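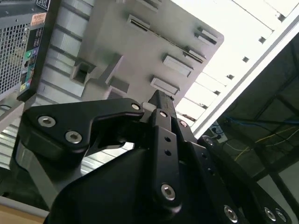 Work and Automation, Unit 6
Automating disassembly: tasks, staffing and job content
Handout to accompany the Wednesday session. Instructor: Liya Tefera

6.1 Purpose of this unit

Units 4 and 5 dealt with automation in assembly, where parts arrive in known condition and in a known order. This unit deals with the reverse process. Used desktop computers come into a refurbishing shop in mixed condition. Screws may be missing, brackets bent, cables routed in ways the maker did not intend. The work has been done by hand for a long time, and until recently few firms tried to automate any part of it.

The case used throughout is Climham, a refurbishing firm with one plant at Wutley. The plant employs 80 people and receives 2,000 desktop units in a typical month. The material comes from site visits and from interviews by Kidus Araya and Yabsira Gashaw. Their full interview notes are in the course folder under Lemma, the project name Climham gave to the work.

Students should be able to do the following by the end of the unit:
- break a manual job into tasks at a level of detail suited to an automation decision
- tell the difference between a task being removed, moved and created
- read a staffing table without assuming that hours saved equal jobs lost
- identify who holds knowledge about a task and where that knowledge goes when the task is automated

6.2 The job before automation

The job title at Wutley was bench technician. One technician took a unit from the incoming rack to the sorted output. The steps were recorded as follows.

1. Check the unit against the incoming list and assign a grade for the outer case.
2. Open the case and remove loose dust.
3. Unplug the power and data cables that block access.
4. Remove memory modules, and place them in an antistatic tray.
5. Remove expansion cards.
6. Remove storage drives and log their serial numbers.
7. Decide whether the board stays in the case or is pulled.
8. Install replacement parts if the unit is to be resold whole.
9. Close the case and pass the unit to test.

Steps 4 through 6 and step 8 are handling tasks. Steps 1 and 7 are judgment tasks. Steps 2, 3 and 9 look like handling tasks on paper, but the interview notes show a good deal of judgment in them. Technicians described choosing a cable order by feel, and stopping when a connector resisted more than expected.

The formal job description listed none of this. It read "dismantles and rebuilds desktop computers to standard." Keep this gap in mind when reading 6.5.

6.3 What was automated and what was not

Climham contracted with Grukine, an integrator, for a cell built on robot arms with parallel grippers. The first proposal covered steps 3 through 6. After a trial in June the scope was cut to memory modules, both removal and insertion, with other steps left for later review.

Three technical points explain the cut.

Access. A desktop case is a deep box with walls, a drive cage and a power supply taking up much of the opening. A gripper needs room for its fingers and for the body behind them. A path that is clear in one model is blocked in another by a bracket or a cable bundle.

Force. A memory module seats with a push that is firm and short. Too little leaves it unseated, too much can flex the board. The push must be straight down on the slot, so the case has to be located accurately before the arm comes in.

Soft parts. Cables have no fixed position. A rigid part can be found from a model of the case. A cable has to be found each time, and it moves when touched.

Memory handling scored well on all three points once the cables had been moved aside by a person. Cable removal scored badly and was dropped. The result is a split in the old job: a person prepares the unit, the arm does one part of the handling, and a person takes over again.

Fixtures carry much of the load in this kind of cell. A plate with shaped holders and slots, set next to the work, gives the arm fixed places for parts. When a new part size comes in, the holder has to be redrawn and remade. At Wutley this became a regular duty that did not exist before. 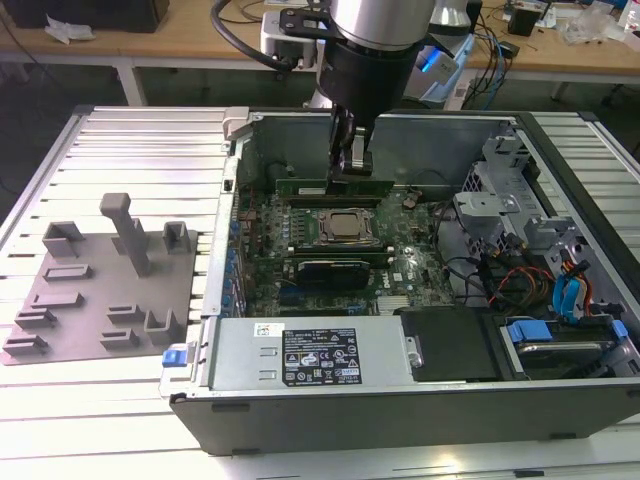 6.4 Changes in task structure

The table is given in list form for screen readers.

Removed from the technician's job: pulling memory modules by hand on models in the cell library; filling memory trays.

Kept by the technician: case grading; opening and dust removal; cable clearing; expansion cards; drives and serial logging; the decision on the board; closing.

Created: loading and squaring the case on the table; checking holders before a run; clearing faults; inspecting seated modules; reporting models that are missing from the library; redrawing holders.

Moved: the choice of which unit to do next. Technicians formerly picked from the rack and often grouped similar models together. The order is now set by the cell schedule, which groups units by library entry. Several technicians named this as the change they felt most, ahead of any change in the handling itself.

Note that the created tasks are short and occur at irregular times. A time study that samples at fixed intervals will tend to miss them. The first study at Wutley did so, and its estimate of labor saved was later withdrawn by the plant.

6.5 Where the knowledge goes

Omar Hakim, a bench technician at the time of the trial, was assigned to the cell for its first months. His part in the setup was to state, for each model, how the case should lie, which cables had to be tied back and where the arm must not travel. These statements were written into the library. The library now covers 28 models.

Two questions follow.

The first is credit and pay. The entries depend on bench experience, yet writing them was logged as support time at the ordinary bench rate. The plant later set up a cell technician grade with a higher rate. The grade applied from the date of the change and did not reach back to the setup period.

The second is upkeep of the skill. A technician who no longer seats modules by hand still has to judge whether the arm has seated them properly, and has to do the job by hand when a model is not in the library. Hakim's view was that new hires learned the inspection step slowly, as they had seated few modules themselves. The plant responded by placing new hires on manual benches before they rotate to the cell. Compare this with the reading on pilots and manual flying hours in Unit 3.

6.6 Staffing and hours

No position was ended as a direct result of the cell. The plant reported 700 bench hours per quarter released from memory handling. These hours should be read with care:

a. They are gross hours. Loading, fault clearing and inspection are booked to a separate cost code and must be taken off before any claim about net saving.
b. They are spread thinly over many people. A few minutes per unit across a large crew does not add up to a post that can be removed.
c. Part of the time was taken up by drive testing, which had been running behind.

Overtime fell in the same period. The plant credits the cell. Gashaw's notes point out that incoming volume was also lower, and the two effects cannot be separated with the data on hand.

6.7 Pace and supervision

On the manual bench, pace was set by the worker within a daily target. At the cell, pace is set partly by the arm cycle. Waiting appears on both sides: the arm waits for a prepared unit, and the technician waits for the arm to clear the work area. Idle time on the arm is logged automatically and shown to the shift lead. Idle time of the technician is not logged, but it can be worked out from the same record.

Fasil Birhane, the shift lead, asked that the log be used for scheduling only. This was agreed verbally and later put in writing. Students should consider what difference the written form makes, with reference to the monitoring cases in Unit 5.

6.8 Terms

Task: a unit of work with a clear start and end, small enough to be given to a different worker or machine.
Fixture: a part that holds or locates the work so that position does not have to be found each time.
Library entry: the stored settings and limits for one model of computer.
Gross hours released: manual time no longer spent on a task, before new tasks are counted.
Residual task: a task left to people after the tasks around it have been automated.

6.9 Assignment

Choose one job you have held or can observe. List its tasks at the level of detail used in 6.2. Mark each as handling, judgment or mixed. Pick one task that could be automated with current equipment and write a list like the one in 6.4, with all four headings. State what information your list lacks and who at the workplace would have it.

Length is two pages, not counting the task list. Bring a printed copy to the next session for exchange with a partner. The reading for Unit 7 is the second half of the Lemma interview notes, starting at the section on training.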